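Putting a cron job behind a lock file

My little backup script, Bellby, runs every five minutes, and for months that was fine. Then the database grew, one run went past 300 seconds, and the next one started on top of it. I ended up with 22 copies all fighting over the same dump file (oops!).

The fix is flock, which you probably already have on Linux. In your crontab, change the line to this:

*/5 * * * * flock -n /tmp/bellby.lock /home/me/bellby.sh

The -n means "don't wait." If another copy has the lock, the new one quits right away. 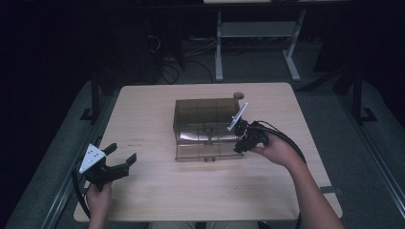
Now test it. Open two terminals, put a sleep 200 at the top of the script, and run the flock command in both. The second should drop you straight back at the prompt. Type echo $? and you'll get a 1.

Don't forget to take the sleep out again, like I did. Also, don't delete the lock file by hand while a job is running! Leonie Whitelaw emailed me to suggest -w 10 if you'd like it to wait a bit first.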